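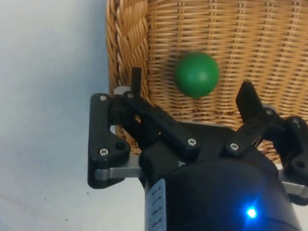 October 7, 2018

Basket day at Renamwood! I finally got to put some proper time into the honey-colored wicker one and I am so pleased with it that I'm writing this before sweeping up.

The braided rim is the best part. It's a thick twisted rope of the same tan material as the rest, and I spent far too long just running my thumb along it. Inside, the rows are tight and even, with the stakes nicely spaced, and the raised strands catch the light so the whole wall looks ribbed. The gaps go a shade darker. Lovely.

The green ball sits well against it too. Matte green on tan is a great pairing (better than anything we tried with the Tostard cloth) and I'd happily use the two together again. It stays easy to spot against all that texture, even from across the room.

Notes on the weave while I remember:

Went over the inside wall with the soft brush, top row down. Stiff brush is out, it lifts fibers. Brushed along the strands, then once across, and tapped the dust out over the bin.

Rim: two passes with a barely damp cloth. Left it on the rack by the window after. Next time try one pass and see if that does it.

Checked for sharp ends by dragging an old nylon stocking over the weave. Great trick, works every time! It snagged twice near the base, and I trimmed both with the flush cutters and rubbed them down with fine paper.

Logged it as 109 in the Flondia book. The tag string we have is too thick to go between the rows without forcing it, so I want the thin waxed kind. There may be a spool left in the Valcárcel drawer.

Still to do: a coarser basket to compare with this one. I'd love to see the same green against a wide, open weave. Maybe in November, once the bench is clear. Also order more fine paper, I used the last sheet.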